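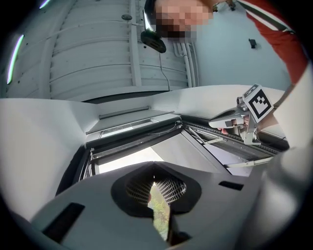 Page last changed: October, before the week 2 session

Okay, week 2, daylight and ventilation! I ran out of time on stack effect, so let me finish it properly. Warm air rises, you all know that, but it only goes anywhere if you give it a low way in and a high way out. One opening by itself mostly just sloshes air back and forth.

Remember the Kwok house from the slides? It has 2 openings, one down by the floor and one up near the ridge, and that height difference is doing most of the work. Double the height and you do NOT double the flow (it goes with the square root — this trips people up every year).

For the Kurnamden exercise, use 160 square feet of floor area and ignore wind completely. I know, I know, there's always wind. We'll add it next time.

Bring a calculator and your sketch section. The Vadis reading is optional, but I'd skim the part on glare.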